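Pleltwood 双腕卓上アームキット(組立式)

販売:Skorkau 工房直販
在庫:あり(残りわずか)
発送:ご注文から2週間以内
ページ更新:2018年5月4日

こんにちは、Skorkauの店主です。ふだんは共同工房の隅っこで木を切ったりネジを締めたりしています。このキットは、もともと自分が家で使いたくて作り始めたものなんです。市販の小型アームって、1本だけだと意外とできることが少ないんですよね。板を押さえながら何かする、袋の口を広げて中に入れる、フタを回す。人間なら当たり前に両手でやることが、片腕だと全部「治具を作ってください」になってしまう。で、治具ばかり作っているうちに嫌になって、じゃあもう1本足そう!と思ったのが2月のことでした。

そこから土台を作り直し、配線をやり直し、グリッパーの指を何度も刷り直して、ようやく人に渡せる形になりました。工房の仲間に貸し出したら、なかなか返ってこなかったので(笑)、それなら売ってみようということになった次第です。

セット内容

グリッパー付きアーム 2本(左右共通設計)
手首カメラ用マウントとケース 各2
アルミフレームと取付ブラケット一式
制御基板 Plultov
ケーブル一式(予備あり)
六角レンチ、ネジ、結束バンド
組立説明書(日本語、紙)

電源ユニットとパソコンは別売です。カメラはケースに合うものをこちらで取り付けて送ることもできますし、手持ちのものを使いたい方はマウントだけのお渡しも可能です。注文時の備考欄に書いてくださいね。

アームについて

グリッパーは平行に開閉するタイプで、指は先に向かって細くなる三角形にしました。最初は四角い指だったんですが、机に置いた薄い板の縁をつまもうとすると、指の角が先に当たってしまって全然ダメ。三角にしたらすっと入るようになって、夜中の工房で一人でガッツポーズしました。指はネジ2本で外せるので、自作の指に交換するのも簡単です。寸法図は説明書の最後のページに載せてあります。

力はそんなに強くありません。木の板を持ち上げてぶんぶん振り回すような使い方は想定していないので、そこは期待しないでください。私はもっぱら、軽い板を挟んで向きを変えたり、もう片方の腕に渡したりする練習に使っています。渡す側と受け取る側で放すタイミングが少しでもずれると、板がくるっと回って落ちるんですよ。これがまた悔しくて、つい何時間もやってしまう……。

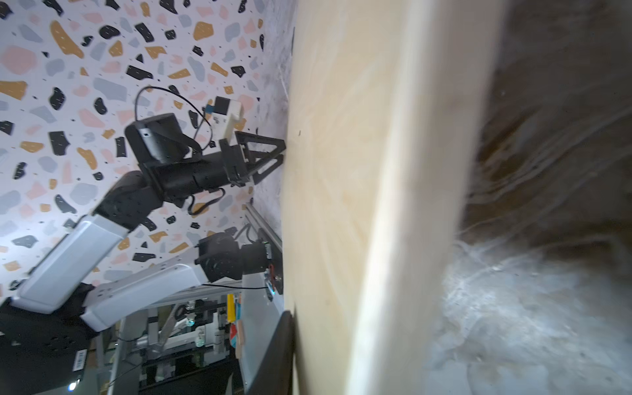
手首のカメラは、取付角度を決めるまでにずいぶん迷いました。真下を向けると指先はよく見えるけれど、まわりの様子がわからない。寝かせすぎると今度は肝心の指先が画面から消える。結局、角度を固定せずに調整できるマウントにしてしまいました。ネジをゆるめて好みの位置で締めるだけなので、用途に合わせて試してみてください。私は板を扱うときと小物を拾うときで角度を変えています。

ケーブルの取り回しは、正直いちばん質問の多いところです。手首が回るので、ぴんと張って留めてしまうと回したときに引っ張られてコネクタが抜けます。私も抜きました。それも作業中に。手首まわりは輪を描くように余裕を持たせて、結束バンドは腕の太いところだけに使うのがおすすめです。見た目は少しもさっとしますが、抜けるよりずっといいです。

土台とフレーム

土台はアルミフレームを机に固定する方式です。最初は集成材の板に直接ネジ留めしていたんですが、腕を伸ばすたびにじわじわ傾いてきて、朝に合わせた位置が夕方にはもう違う。アルミに替えてからは、そういう悩みがなくなりました。フレームの溝に沿ってブラケットを動かせるので、2本の間隔も後から変えられます。狭い机なら寄せて、大きめの板を扱うなら離して、という具合です。

机はしっかりしたものを使ってください。キャスター付きのワゴンに載せた方がいたのですが、腕が動くたびにワゴンごと揺れて、だいぶ困っていらっしゃいました。天板の厚みは30mmまで対応しています。それより厚い場合は長いボルトが必要になるので、ご相談ください。

制御基板とソフト

基板のPlultovは、うちで設計した小さなものです。パソコンとはUSBでつながります。ソフトのSiposは無料でダウンロードでき、腕を手で動かして覚えさせる「なぞりモード」と、数値を打ち込む「数値モード」があります。初めての方はぜひなぞりモードから! 自分の手で動かした通りに腕がついてくるのを見ると、ちょっと感動しますよ。

覚えさせた動きは3000ステップまで保存できます。私はまだ使い切ったことがありません。動きの名前に日本語を使うと古いバージョンでは文字化けしましたが、今は直っています(「板わたし_本番_たぶん最後」みたいな名前でも大丈夫です)。

組み立てについて

ネジは全部で157本あります。多いです、すみません。これでも減らしたんです。説明書の順番通りに進めれば、休日を一日使えば組み上がると思います。途中で一度、フレームだけの状態で机に固定して、水平を見てください。ここを飛ばすと、最後に左右の腕の高さが合わなくて全部ばらすことになります。

モーターの向きを間違えやすいのは肩の部分です。説明書に大きく印をつけましたが、それでも逆に付けてしまったら、電源を入れる前なら外して付け直すだけで問題ありません。電源を入れた後だと、腕が思わぬ方向に動くことがあります。初めて動かすときは、手の届くところに電源スイッチを置いて、まわりの物をよけておいてください。

よくいただくお問い合わせ

完成品はありますか、というお声をたまにいただきます。手が空いているときは組立代行も受けていますが、時期によってはお待たせします。自分で組んだほうが、調子が悪くなったときにどこを見ればいいかわかるので、できれば組み立ててみてほしいなあ、というのが本音です。

腕を1本だけ買えますか、という方もいらっしゃいます。単品でもお出しできます。あとから2本目を足すときはブラケットとケーブルの追加が必要なので、一緒にご注文ください。

音は、夜のマンションで使うにはちょっと気になるかもしれません。私は机の脚の下にゴムのシートを敷いています。床に響く感じがだいぶやわらぎました。

修理と部品

指、ブラケット、ケーブルは1点から買えます。届いた部品が足りない、曲がっている、というときはすぐお送りしますので、注文番号を添えてメールをください。工房で作業をしていると返信が夜になります。

次回の製作分から、カメラケースのフタを少し開けやすくする予定です。今お持ちの方にはフタだけ無料でお分けしますので、ほしい方は注文番号と送り先をお知らせください。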